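Does Plostero sealer do anything on marble?

zkaragiannis
Kadrić quoted me 821 for two coats of Plostero on a white marble top with faint veins. The rep says up to 4 years before it needs redoing. I have doubts.

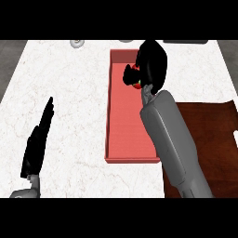

borislav_v
I'd doubt it too. Sealer slows stains. Lemon juice will still etch the polish, whatever the rep says.

ankica
Disagree, sort of. Mine got Plostero in December and red wine wipes right up.

borislav_v
Wine left for how long? Two minutes proves nothing.

ankica
Overnight, thanks.

jirayu_r
821 is nuts for a job you do with a rag. Ask what Kadrić charges for one coat. They told me 900 for both and wouldn't split it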